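Bristasier releases Grarkix 2, planning software for robots that work inside things

MAY. Hi, I'm Genji Nakajima, and I run the planning team at Bristasier. Our press office usually writes these, and usually they do it better, but I asked if I could do this one myself because I've been living with this release for a long while and I'm pretty excited about it!

Grarkix 2 is out today. It's the second major version of our motion planning and control package for robot arms, and the big change is that it's built for tight spaces. The first version was good at moving parts from one open spot to another. Customers liked it, and then right away they asked us about putting parts into boxes, cabinets, housings, all the places where you have walls on every side and something floppy hanging across the way in.

So we picked a job that annoys everyone and built the release around it: putting a hard drive into a desktop computer. The tower lies on its side with the panel off, and the planner has to deal with the power supply, the drive cage and a whole bundle of cables that never sits the same way in two machines.
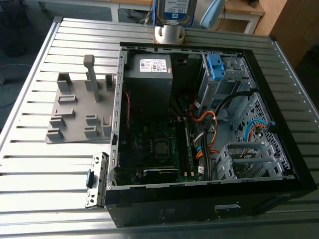
What's new in the planner

The old planner treated everything it saw as solid. That's safe, but it meant a single wire across an opening was enough for it to give up and ask for help (our support inbox can confirm this). Grarkix 2 sorts what the camera sees into hard and soft. Metal is hard, and the path keeps a full margin from it. Cables are soft, and you decide how close the arm may come and how much contact force you'll put up with before it backs off. Set that force to zero and you get the old behavior back, which a few of our more careful users have already told me they plan to do.

The second piece is what we call staged approach. You teach the last 60 millimeters of an insertion once, relative to the slot, and the planner works out the rest fresh each time from wherever the arm happens to be. Turn the case a little on the table and the taught part turns with it. I used to reteach those points by hand after every fixture change, and I don't miss it one bit.

The held part now counts too. A 3.5-inch drive in its caddy is a chunky thing to swing around next to a motherboard, and a planner that only thinks about the fingers will happily clip a corner on the way down. Grarkix 2 carries the shape of the part, caddy included, through the whole path.
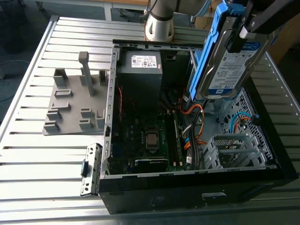 We also rewrote the replay tool, and this may be my favorite bit. Every run is saved with the camera view, the planned path and the force readings on one timeline, so when an insertion stalls you can scrub back to the moment it went sideways and change one setting right there. No more digging through three log files in three formats. The people at Malinowski, who had the early build on their refurbishing line, sent us 400 saved runs, and plenty of the defaults in this release come straight out of those. Thank you, all of you, including whoever named the runs after soups.

What it runs on

Grarkix 2 works with the same arms and grippers as version 1, and old projects open without conversion. You'll need one depth camera with a clear view of the work area. The Skostik plug-in for fixture layouts is supported from day one, so if you already keep your trays and holders in Skostik, the planner reads them in as hard objects and you can skip drawing them again.

Price and availability

Current license holders get the upgrade free and can download it from their account page. New licenses are sold per arm, with a 60-day trial that has every feature switched on. Training sessions start next month, and I'm teaching the first one, so bring your worst enclosure and we'll try it out together.

Press contact: Genji Nakajima, Bristasier planning team. Review copies and a longer technical note on soft obstacles are available on request.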